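Storage and Handling, handout 4: Bins, brackets and the stuff in between

Dralta Workshop Program, Elcombe campus
Updated 2013-03-05

Right, so last session we got as far as shelving and I promised we'd get to small metal parts, and a few of you looked at me like I'd promised a root canal. I happen to love this bit. Most of the time people lose in a workshop goes on rummaging, and most of the rummaging happens in one bin, the one everybody chucks their odd brackets into.

When I started at the Radebe stores we had a wall of those bins, and the worst of them held something like roughly 70 bits of perforated rail, none of them labelled, half of them the wrong gauge for anything we still built. I spent most of an October going through it. I still have the notes, and a lot of this handout is lifted from them.

Picking the bin

Go for a rigid plastic one with straight sides. Colour matters more than you'd think — grey metal in a grey tub is miserable to sort, and a strong colour behind it lets you see the cut-outs at a glance. Don't go too deep either. If your elbow disappears, the stuff at the bottom is never coming out again. Keep any one bin under 20 kilos when full, and remember that metal gets there well before the bin looks anything like full.

Long and short

Anything longer than about half the bin stands up against a wall or lies along an edge. Never across the middle, where it bridges over everything else and you end up lifting the lot to get at one washer. Short pieces can heap in a corner if they're the same sort of thing. If they aren't, use a smaller tub inside the big one (yoghurt tubs are fine, I'm not proud).

Perforated pieces are their own special pain. The holes catch on corners, tabs and each other, and you'll pull out one and get three. Lay them parallel, holes facing the same way, and they mostly behave.

Padding and paper

Folded pads along the rim or between layers stop painted parts getting scuffed. Sheets of paper or thin plastic are OK between layers too, but take them out once they've crumpled up, as small parts love to hide in the folds. Ask me how I know!

Taking parts out

Long bracket, two ends, two grips. Lift it level and bring it clear of the rim before you turn it. People grab one end and drag, and the other end rakes through the whole bin on its way up.

Sort on a dark bench top if you've got one. Pale brackets show up beautifully against it, and so does the little coloured bit you thought you'd dropped on the floor. 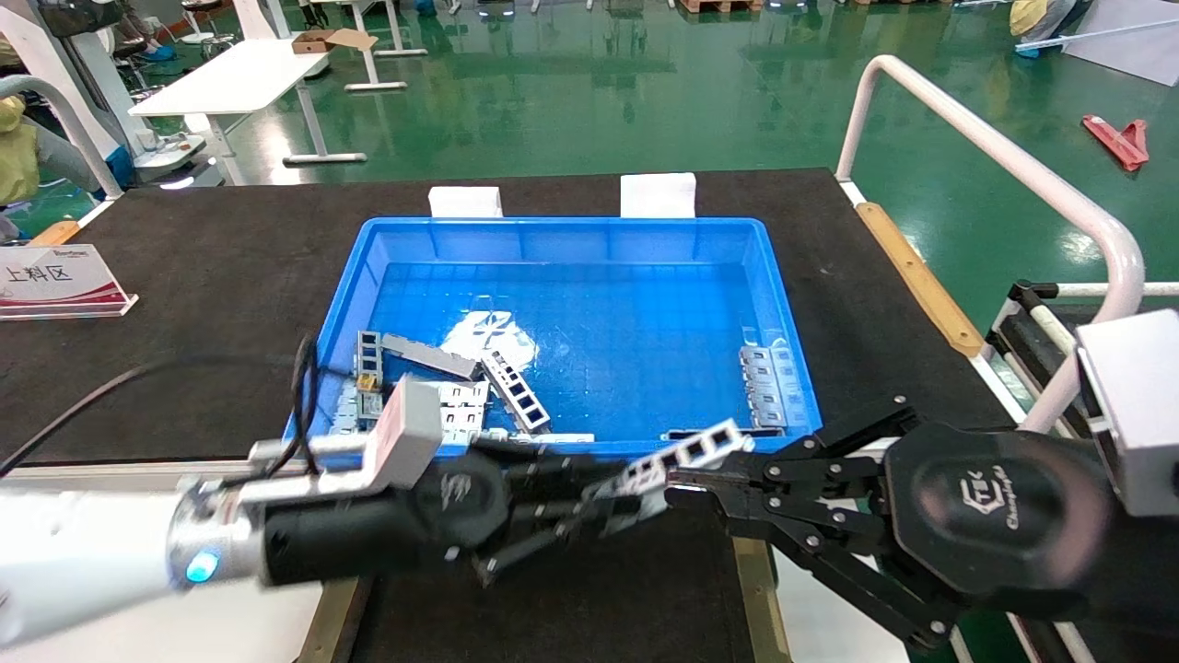 For next time

Bring in a bin, drawer or biscuit tin of mixed metal bits from home or from your own shop. It doesn't need to be big. Before you come, tip it out and write down what you'd keep, what you'd scrap and what you can't identify. We'll use the Drurbridge sheet for the labels, so have a read of the column headings beforehand — the "last used" one trips people up every year.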